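Come drive robot arms with us in August

Hi! I'm Vitória Falcão, I run the teaching sessions at Kiltitz, and I'm looking for 4 people to join us at our Kimedau workshop for the month.

The job is showing a pair of robot arms how to put things together. You sit at the controls, you move, they move, and we save every run so the robot can learn from it. Right now it's white plastic parts, tubes and fittings mostly.
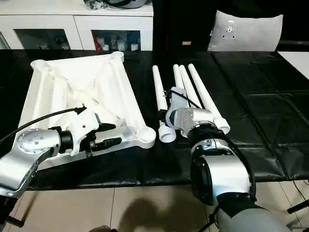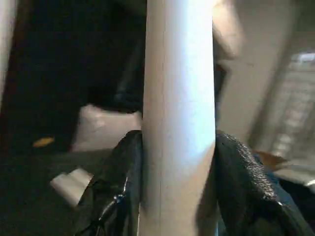
First: both arms at the table with the tubes and the triangular frame. Second: close-up from the gripper, fingers on a pole.

No robot background needed. My best driver so far used to decorate cakes! What I want is patience and steady hands, plus somebody who'll tell me when a run was bad so we can toss it (we toss plenty, please don't take it personally). Your first day will feel like wearing oven mitts. It gets better.

Shifts are 4 hours, with a long break in the middle, and we're shooting for some 400 good runs by the end of the month. Pay is $900 a week. You'd need to be 18 or over and OK with sitting for a good while.

Want in? Drop by the Quintela Street entrance on Thursday after 5 and try the arms yourself, or write to me through the Kiltitz contact page and put "arms" in the subject. Parking is behind the building, next to Primard.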